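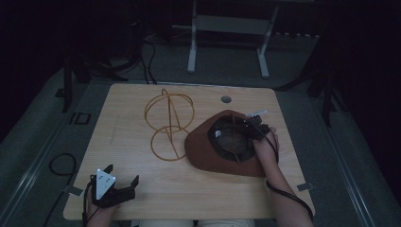
My wide-brims finally have somewhere to go at night, writes Inia, who ordered the yellow one in January and has since come back for two more. She used to hang everything on the hook behind the door and every brim ended up with a dent in the same spot.

That dent is pretty much why we started carrying wire hat stands at Trasitz. We sell hats, we love hats, and we were tired of seeing good ones come back for reshaping after one winter on a nail!

Wire Hat Stand, yellow-orange
Item 3340
In stock, ships from Vekley

The stand is made of thin wire, with a large ring, a smaller ring, and bent rods running between them. There's a small narrow loop at the end as well, handy for picking the thing up with one finger when both it and the hat need to get off the table before dinner. It weighs very little. You can carry it from the bedroom to the hall shelf and back without thinking about it, and people do, because the color looks good in just about any room (we may be biased, we have them all over the shop).

What we like most is how little of it touches the hat. A solid block holds the shape well but it keeps air away from the sweatband, and if you've been out walking in your hat all afternoon that band needs air. With wire, the inside of the crown stays open.

Which hats it suits

Soft and medium felts, cotton bucket hats, sun hats with a floppy brim, most berets. The rusty brown wide-brim we sell next to it is a favorite match, a matte hat with a dark inner band and a brim that likes to go its own way. Brims like that can be coaxed into all kinds of outlines, and an evening on the stand is a nice time to do the coaxing. Pinch, smooth, leave it alone, look at it again in the morning.

Very stiff straw is a different matter. It will sit on the stand all right, but thin wire can press a line into dry straw if it stays there for months. Use a padded stand for those. Lewis, our older padded model, comes back into stock in spring.

Setting a hat on the stand

Turn the hat over first, so the opening faces up, and flip the sweatband out if it feels damp. Let it rest that way for a while. Then lift it by the brim with both hands, turn it, and lower it over the large ring. Don't pinch the front of the crown, especially on felt. If the hat has a chin strap or a thin cord, let it hang free outside the rings or tuck it up inside the crown, whichever bothers you less.

If the rings have shifted in the mail, bend them back gently by hand. No pliers please, they scratch the finish.

Care

Wipe with a dry cloth. A slightly damp one is fine for dust from a hallway or a workshop, as long as you dry the wire afterward. We don't recommend it for bathrooms.

Details

Color: yellow-orange
Use: tabletop, shelf, dresser
Price: $27
Set of two, same color: $48
Returns: 12 days, unused

Questions we get a lot

Does it work for caps? Sort of. A baseball cap slides forward and looks a bit silly, but it does dry nicely.

Can I hang it on the wall? It's meant for standing on a flat surface. We haven't tested it on a wall with a hat on it.

Do you make other colors? We had a small run in green and sold the last 8 before we'd even put them on the site. More are coming, and we'll list them on this page when they do.

Will it hold a wet hat? Yes, shake the rain off first and put a towel underneath. Keep it away from the heater, felt shrinks faster than you'd think.

Also in hat care: soft brush, sweatband liners, travel box, padded stand (Lewis)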